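4. Recording grasp trials in Sorov

Sections 2 and 3 must be complete before you start. The Kondus task file should be loaded and the wrist view turned on.

4.1 Grasp phase

1. Open the trial list and select the block you want to run. A full block is 240 trials.
2. Set the step limit to 900. Trials that reach the limit are stored as time-outs and are not scored.
3. Press Run. The arm moves to its pre-grasp pose with the fingers open.
4. Check the wrist view before you allow the fingers to close. The target should be between the two pads. 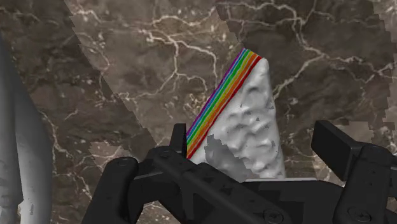
Figure 4-1. Wrist view, fingers open, striped target between the pads.

5. If the target is outside the pads, press Hold and log the trial as "missed approach". Do not move the target by hand.

Note: Shadow edges in the wrist view can look jagged. Leave the render settings alone – changing them in the middle of a block makes the trials impossible to compare.

4.2 Carry and place phase

6. Switch to the side view.
7. Log the tilt of the target once it is over the bowl. A tilted hold is allowed and does not count as a slip.
8. Release, then wait for the state line to read "settled" before you score. Score 1 if the target rests fully inside the rim, 0 for anything else.

Caution: Do not clear the counter between trials. The other objects are part of the test, and the baseline of 2,230 trials was recorded with them in place.
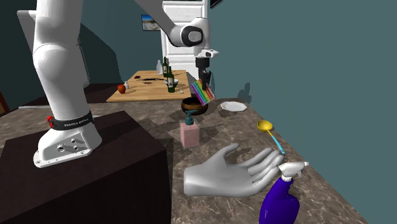
Tumaini Mfaume wrote in after the February release that step 8 is too strict for flat targets: "I rescored 458 place trials and the ones leaning on the rim were nearly all stable. Could we have a third value for those?" Dayana Chambi replied that partial scores are planned for the next task file, and that until then leaning targets stay at 0.

9. Export the block before you close Sorov. Unsaved scores are lost on exit.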